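# Gaveta Polley: fichas de placas-mãe usadas

LEIA-ME do inventário mantido por Corina Strebel, com medições de Ryota Takeda. Começou como uma caixa de sapatos. Agora tem colunas.

## O que há aqui

- `placas.csv`: 266 linhas, uma por placa
- `pentes.csv`: 601 linhas, quase todas de memória que ninguém quer
- `notas/`: opiniões, algumas com fundamento

## Campos

`estado` aceita `liga`, `nao_liga` e `depende`. O último foi ideia do Ryota e já não conseguimos tirá-lo.

`suporte` refere-se à armação metálica do soquete. Escreva `torto` se estiver torto; "personalidade" não é valor válido.

`pilha` guarda a tensão medida fora do suporte, em volts. Se a placa perde a hora sempre que sai da tomada, comece por aí antes de culpar o resto.

## Manuseio

Processador instalado fica instalado até a ficha estar fechada. Soquete vazio leva tampa. Pinos dobrados vão para a caixa Herholm, onde aguardam alguém com paciência e lupa.

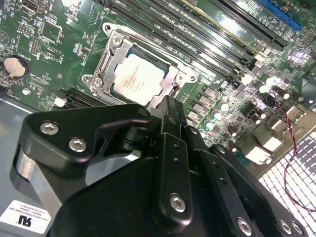 **Posso trocar a pilha sem tirar o processador?**
Pode, são peças independentes. Desligue a fonte da tomada e anote antes as configurações da BIOS, que podem voltar ao padrão.

## Pendências

Faltam as fichas 99 e 669. A segunda nunca existiu, mas alguém a citou.

---

Comentários

**Kheri Chege:** O `depende` salvou minha planilha.

**Urs Leitner:** A ficha 99 está comigo. Devolvo em março.

**Vilém Michalík:** Março de que ano?

Contato: Corina Strebel, oficina Polley | © Gaveta Polley | Voltar ao topo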